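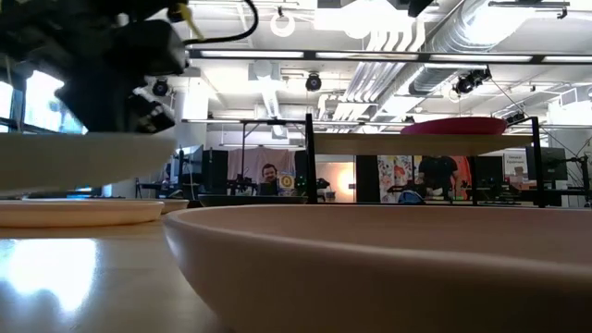
**Figure 4.** White bowl held above the table, with a large beige bowl in front and cream plates beside it.

## 4. Waiting for a decision: stays of removal in the Tamitz district

In this section we discuss what happens to families between the filing of a request for a stay and the answer of the office. Our material comes from 79 case files kept by the legal aid office in Tamitz, and from interviews with relatives in Pludow. All files were closed before we received them. The names of the persons and the numbers of the files were removed by the office.

### 4.1 Time between request and answer

The law gives no fixed period for the answer. In the files the shortest wait was 19 days and the longest was 200 days. A long wait did not always mean a refusal. Several families who waited more than five months received a stay in the end, but by then they had already given up their apartment or moved the children to another school. One mother told us that she kept two suitcases beside the door from March until the end of the summer, and that she still does not like to see them.

We could not find a clear relation between the length of the wait and the work history of the applicant. The presence of a lawyer at the first interview had a stronger effect. Applicants who had a lawyer at this point sent fewer additional papers later, and their files were returned less often for correction.

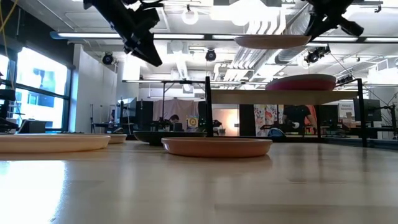

*Zundine Working Papers on Migration and Law*
*Research group Sepp, January 2, 2021*

### 4.2 The cost of reporting

During the wait the applicant must usually report in person. For people living in Pludow this means a bus to Tamitz and, in most cases, the loss of a full working day. Employers reacted in different ways. Some changed the shifts without any discussion, while others asked for a letter each time, and the reporting office did not want to write such letters. Two respondents lost their job in this period. We do not claim that reporting was the only cause, as both were employed on short contracts.

The fee for copies and certified translations was mentioned in nearly every interview. The highest total found in a single file was 3115 in local currency, paid in small parts over the whole procedure. Relatives often lent this money, and in the interviews they spoke about the debt with more discomfort than about the procedure itself.

### 4.3 Limits of the material

The files show only persons who reached the legal aid office. Those who left the country before asking for help are missing, and we have no good way to estimate how many they are. The interviews were made after the decision, so the memory of the waiting time may be colored by the result.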